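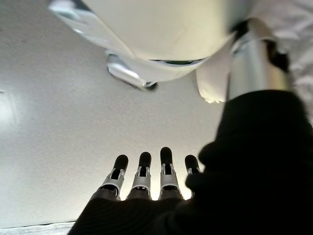 Karthorpe 2: title and release month are out

marigold_matinee
So the sequel finally has a name, you guys! It's Karthorpe: The Long Tide, and it opens in August. I saw the first one 11 times in the theater (my poor sister came along for most of those) and I've been waiting on this ever since. Réjean Marchand is directing again, and I could just hug somebody.

popcorn_pete
Happy for you, marigold, I really am, but I'm nervous. The first movie ended so nicely with the ferry going out, and I don't see where you go from there.
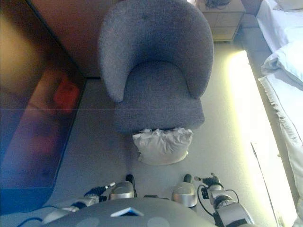
I'd have been content to leave them all on that boat and imagine the rest.

lindenstreet
Oh, I have to disagree, Pete! She never opened the letter! I was 14 when I saw it and I have been wondering about that letter my whole life. Also, Charoen Chuensuk is doing the music, and his score for Petchrat still makes me cry in the car.

popcorn_pete
Okay, the music I will give you. I still say one movie was plenty.

marigold_matinee
Come see it with us anyway, I'll buy the popcorn. For anyone who wants to catch up beforehand, my viewing order:

1. Karthorpe (2000), the theater cut if you can find it
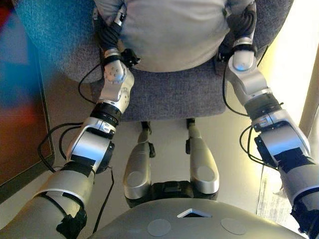
2. Cutivton, Marchand's small one with the two brothers, slow to start but stay with it

lindenstreet
Cutivton before Karthorpe, surely? He made it first!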